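Clandby Café Waste Log: data card

Version 4
Maintainers: Dzintra Dambrauskienė, Vaida Rätsep

Summary

The Clandby log records what was thrown away at two cafés, one in Jurkbridge and one in Vusport, over a single summer. Each row is one bag, weighed and sorted by hand at closing time. There are 731 rows. The log was built to compare disposal costs between the sites and has since been used for teaching basic statistics.

Files

bags.csv: one row per bag
sites.csv: one row per café, with opening hours and number of seats
codes.txt: list of material codes and their meanings
changes.txt: corrections made since version 2

Columns in bags.csv

bag_id: whole number, unique, not in date order
site: J or V
weekday: three letters, English
weight_kg: weight of the full bag, bag included
main_code: material making up the largest share by weight
second_code: next largest share, blank if none
liquid: Y if free liquid was found in the bag, N if not, blank if not checked
sorter: D or V

Collection

Bags were tied by café staff and left in the yard. Sorting was done on a plastic sheet, starting at 18:00. Weights were taken on a Vanags hanging scale before the bag was opened. The scale was zeroed on Monday each week. Readings are given as shown on the dial, with no correction for the weight of the bag.

Vusport closed for repairs in July and has no rows for that month. Do not fill these with zeros.

Material codes

Codes have two parts, a letter for the broad group and a digit for the type. P is paper and card, F is food, G is glass, L is plastic and X is anything else. Mixed items take the code of the heavier part. Lids are coded apart from cups if they have come off.

Cups are coded P2 if they are paper by outward look and feel, whatever the lining. No lining test was done, so P2 should not be read as recyclable.

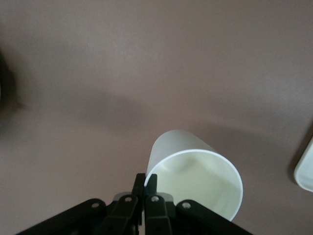 P2 is also the code with the most disagreement between sorters. In version 2 one sorter put crushed cups under P4 (other card) and the other did not. From version 3 the rule is that the rim decides: if there is a rolled edge at the mouth, like the thin white one on the paper cup lying on its side, the item is P2 in any condition. Torn pieces with no rim are P4. Rows sorted under the old rule were recoded from notes where notes existed and are listed in changes.txt.

Known problems

Wet bags are heavier than their contents would suggest. Filter on liquid before comparing weights.
Site V shared a glass bin with the shop next door, so G codes there are too low.
second_code is blank more often for sorter D.

Reuse

Free to use and share with credit to both maintainers. Send corrections with the bag_id and the version number.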